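**Girnberg Documentary Festival Opens Applications for Its Traveling Filmmaker Residency**

MEREDITH, May 14, 2020 – The Girnberg Documentary Festival is now accepting applications for the Brana Residency, a program that supports filmmakers working on short and feature-length documentaries. The residency is open to directors, editors and two-person teams with a project in production or in the early part of editing. It is run by the festival in partnership with Flekorska, the Meredith-based distributor of independent nonfiction film.

Selected filmmakers will receive a work stipend, editing support and a series of private meetings with the festival's programming staff. Each resident will also be offered a work-in-progress screening at a future edition of the festival. Residents keep all rights to their films and are not required to premiere them at Girnberg.

The festival received 97 applications for the previous residency, the highest number since the program began. After reviewing comments from past applicants, the festival has shortened the application form and removed the entry fee. Applicants are no longer asked to provide a full budget at the first stage. A one-page summary of expected costs is enough.

"A filmmaker in the middle of a project needs time, and needs someone to watch the footage with care," said Gilberto Tello, executive director of the festival. "We have tried to build the residency around those two needs. The form should take an evening to complete, and we hope that people who have been put off by long applications in the past will look at this one."
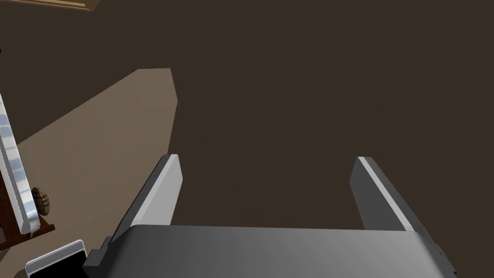
*A gripper with two fingers above a plain, dark brown floor. Computer-rendered scene.*

The residency will support 4 projects this cycle. Because travel plans remain uncertain for many applicants, all meetings and editing sessions may be held by video call. Residents who are able to come to Meredith at a later date will be given the use of an editing room at the festival's offices, with housing arranged by the festival. No applicant will be placed at a disadvantage for choosing to take part from home.

So-yul Wang, head of programming, will lead the selection panel. She will be joined by editor Jairo Mosquera and producer Sombat Luangrath, both of whom have taken part in the residency as mentors. The panel will read every application in full. Finalists will be invited to a conversation with the panel before final decisions are made.

"We read for the question the filmmaker is asking," said Wang. "Some applicants send us a polished trailer and some send ten minutes of unedited material with notes. Both are welcome. What helps the panel most is a clear account of where the film stands today and what the filmmaker wants to work on next."

**Editing support**

Residents will be paired with a mentor for the length of the program. Mosquera will oversee the editing sessions, which are intended for filmmakers who have gathered most of their material and are looking for a structure. Projects still being filmed will be assigned to Luangrath, who will advise on scheduling, releases, archival licensing and the preparation of a delivery list.

Flekorska will provide each project with a technical review of picture and sound before the work-in-progress screening. The company will also cover the cost of English subtitles for films in other languages. Participation in the residency does not commit a filmmaker to a distribution agreement with Flekorska, and the company has no vote on the selection panel.

"Our role is to help these films reach a finished state," said Orlando Tello, director of acquisitions at Flekorska. "Subtitles and sound work are often paid for last, when there is very little money left. We are pleased to take on that expense so that residents can plan the rest of their budgets with more confidence."

Orlando Tello and Gilberto Tello are brothers. In keeping with the festival's conflict of interest policy, Gilberto Tello does not take part in selecting projects for the residency.

**Eligibility and how to apply**

Applicants must be at least 19 years of age and must not be enrolled in a full-time film degree program during the residency. There is no limit on the subject or running time of the proposed film. Projects that have already been shown to a paying audience, in any version, are not eligible. Previous applicants may apply again with the same project if it has changed since it was last submitted.

A complete application includes:

- a description of the film, no longer than 2 pages
- a one-page summary of expected costs
- a sample of the current project, with a password if needed
- a short biography of the director and, for teams, of the second applicant
- a statement of whether the applicant prefers to work from home or in Meredith

Samples in languages other than English should be subtitled if possible. Where subtitles are not yet available, a written translation of the main dialogue will be accepted. Letters of recommendation are not requested and will not be forwarded to the panel.

The application form is posted on the residency page of the festival's website, along with the full rules and the closing date. Applicants who need the form in large print, or who would like to submit their written answers as an audio recording, should contact the residency office before applying. All applicants will be notified of the result by email, and finalists who are not selected may request written comments from the panel.

**About the Girnberg Documentary Festival**

The Girnberg Documentary Festival is a nonprofit organization based in Meredith. It presents a yearly program of new and restored nonfiction films, together with public talks, school screenings and professional workshops. The Brana Residency is funded by individual gifts to the festival and by in-kind support from Flekorska.

**Media contact**

Press Office, Girnberg Documentary Festival, Meredith. Interviews with Gilberto Tello and So-yul Wang are available by phone or video call on request.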